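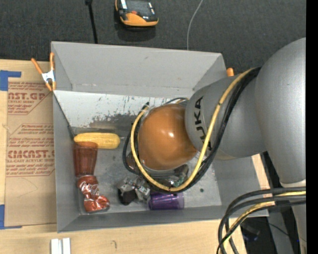

Keep the tip shop open

Council voted on 18th December to put the closure of the Modville tip shop out for comment, with submissions due back in April. I have lived in Modville for 32 years and I have bought and dropped off things at the shop for most of them. I think the closure is a mistake, and I want to set out why in more detail than the comment form allows.

The proposal has two parts. The first ends the lease on the shed beside the transfer station. The second sends everything that would have gone to the shed to the regional sorting centre at Drovance, where metal and clean timber will be recovered and the rest buried. Residents will still be able to drop off what they like. They will no longer be able to take anything home.

Council's officers give cost as the main reason. The shed needs a new roof and the wiring is old. The report puts the shop's shortfall last year at $1229, before the roof. I have no quarrel with that figure. It is a small one. The same report spends a page and a half on it and one sentence on what the shop is used for, which reads "the facility is valued by some members of the community".

Some members of the community furnish their houses from it. When the Lillent flats filled up after the cannery took on its winter shift, a lot of people arrived with a suitcase each. Hiba Moussa was one of them. She told me she bought a kitchen table, a kettle, two saucepans and a child's bed in one Saturday morning and had change from a fifty. The nearest op shop with furniture is 37 kilometres away and doesn't deliver. A new bed from the store on the highway costs more than a week of her rent.

I don't want to make this only about people who are short of money, although that would be enough. I am not short of money. I buy door handles there. My house was built when door handles were made in sizes that are no longer sold, and every few years one gives up. The alternative is to replace the lock, plug the hole in the door, fill it, sand it and paint it. The shop has a drawer of them. I have also bought a wheelbarrow, fence palings, a pressure cooker with the manual still in it, and the desk I am writing this on.

The argument I have heard most often from people who support the closure is that recycling does the same job. Idrisa Mrema put it to me at the bakery. He said the steel in an old bed frame will be melted down and become something else, so nothing is lost. I like Idrisa and I think he is wrong. A bed frame that gets melted down has lost everything about it that made it a bed. The cutting, the welding and the paint are gone, and someone has to burn fuel to make the steel liquid and more fuel to bring it back as a new product. If the frame is sound, the cheapest thing to do with it is to put a mattress on it.

The timber is a worse case. Hardwood palings that have stood for forty years can stand for another twenty. At Drovance they will be chipped for garden mulch. I have nothing against mulch, but a paling is worth more as a paling.

There is also the question of what happens to things that are neither metal nor clean timber. The report is quiet on this. Couches, lamps, toys, crockery, books and bicycles with a flat tyre make up most of what goes through the shed, going by what I see on the floor. Under the new arrangement all of it except the bicycles will be buried. Council has a waste reduction target printed on the side of its trucks. I can't see how burying crockery gets us there.

The second argument is safety. The officers say that second-hand electrical goods are a risk, and they are right. The shop used to have every cord and appliance tested and tagged by Mwanaisha Mutiso, whose family runs Mutiso Electrical on the main street. She stopped when council stopped covering her insurance. That saved a little money and created the risk that is now being given as a reason to close. Covering her insurance again would fix it. If council won't, the shop could stop taking anything with a plug and still be worth having.

The third argument is the one I take most seriously. Chepkoech Nyanda wrote in the newsletter that tip shops let us feel better about buying rubbish in the first place. She said we should be talking about why a clothes dryer lasts 3 years. I agree with nearly all of that. Most of what is made now is made badly, and a shed in a small town won't change it. But closing the shed won't change it either. What the shed does do is show you which things last. If you go regularly you learn quickly. The same brands of heater come in with the same broken switch. The old cast iron pans come in needing a scrub and go straight out again. I buy new things differently because of what I have seen in there, and I doubt I am the only one.

My suggestion is straightforward. Fix the roof, in stages if need be. Put a two-dollar charge on mattresses, which cost the most to get rid of and are the one thing the shop can't sell. Open on Sundays, when people have a trailer hitched up and time to look around. Hand the pricing back to the staff. At present every price over ten dollars has to match a list drawn up in the main office, and the list is why a good oak sideboard sat there through two winters with rain coming in on it.

Tumaini Shemweta has run the shop floor for the last nine years and wasn't interviewed for the report. He knows what sells, what doesn't and what people ask for that he never gets. Before council decides anything it should send someone down to spend a morning with him.

Comment forms are at the library and the front counter. There is a box on the second page for alternatives to the proposal. It is a small box, but you are allowed to attach extra sheets.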